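Public Libraries Should Lend More Than Books, and Lend It Properly

By Diane Petrenko

The Trollham district library began lending household goods in a corner of its reading room, with a sewing machine, two folding ladders and a carpet cleaner. The collection now stands at almost 300 objects, and the board of the library will decide in June whether to give it a permanent line in the budget. I write in support of that step, with one reservation that I believe the board should settle before it votes.

The case for lending objects is an old one. A town buys a road roller because no household could use one fully. The same reasoning applies, at a smaller scale, to a tile cutter or a pressure canner. Most families in Trollham need such a thing once or twice in a decade. They buy it, store it in a damp garage, and find it rusted when it is wanted again. A public institution that already knows how to catalog, lend and recover property is well placed to spare them that expense.

Opponents of the measure, among them my fellow board member Cengiz Akgül, have argued that a library exists for reading and that each dollar spent on a ladder is taken from the shelves. The concern deserves a serious reply. Book funds in this district have been flat for 11 years, and readers have good cause to guard them. Yet the object collection was built with a grant from the Hosell Foundation and with donated goods, and has drawn nothing from the book fund to date. The proposal before the board would create a separate line. If members fear that the two will be merged in a lean year, they should ask for written protection of the book fund, and I would vote for it.

A second objection holds that lending objects competes unfairly with local rental shops. Azra Dimitriou, whose family has run the rental yard on Keskin Street for two generations, addressed the board on this matter in the spring. Her position was more measured than some had expected. She has no quarrel with the lending of kitchen equipment and hand tools, on which her business earns very little. She does object to the lending of powered lawn equipment. The library has since withdrawn its two lawn aerators, and I consider that a fair settlement.

My reservation concerns the small parts. The collection has been managed as though each object were a single thing, like a novel. Very few of them are. A pasta machine has a crank and a clamp. A sewing machine has feet, bobbins and a screwdriver of its own. When one of these goes missing the object remains in the catalog, is reserved by a patron who has waited weeks for it, and fails on the kitchen table at home. The patron does not blame the previous borrower. The patron blames the library, and is right to do so.

At the Grimasel branch the staff have dealt with this by simple means. Every returned item is opened at a sorting table before it is checked in. Its parts are compared with a printed list kept in the lid, and anything loose is placed in an open basket assigned to one class of goods. The check takes about as long as inspecting a returned jigsaw puzzle, a task that children's librarians have performed without complaint for many years.

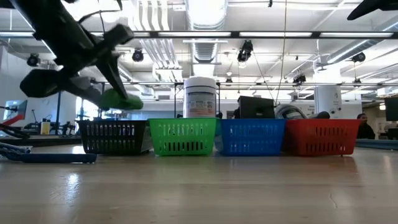
Slotted baskets in four colors, set side by side on a wooden tabletop.

The method depends less on equipment than on authority. Lerato Chauke, who supervises circulation at Grimasel, has been given leave to refuse a return as incomplete and to hold an item out of circulation until the part is found or replaced. Her colleagues at the main building have no such leave. They are measured by the number of loans per month, and an item held back for want of a clamp counts against them. It is hardly surprising that incomplete goods go out again from the one building and seldom from the other.

I would therefore ask the board to attach three conditions to the new budget line. Each branch should adopt the parts list and the check at return. Staff at each branch should have the same power to withhold an item that Ms. Chauke now holds. A modest replacement fund, for which I propose 5 percent of the line, should be set aside so that a lost bobbin case can be ordered without a purchase request passing through two offices.

It has been suggested that fines would serve the same end. I do not agree. The district abolished overdue fines on books, and the reasons given then remain sound: fines fell hardest on the families who most needed the library, and they cost nearly as much to collect as they brought in. A charge of up to $100 may be proper where a whole machine is lost or willfully damaged. For a missing screwdriver it would only teach people to stop borrowing.

There remains the question of space. The main building was designed by Tarık Aksoy for books and readers, and its reading room is among the few quiet public rooms left in the district. I share the view of those who do not wish to see it filled with carpet cleaners. The former periodicals store on the lower level has shelving, a freight elevator and its own door to the parking lot. Moving the collection there would return the reading room to its purpose and allow patrons to collect heavy goods without carrying them past people at study. The board has had the floor plan since last autumn and should act on it at the same meeting.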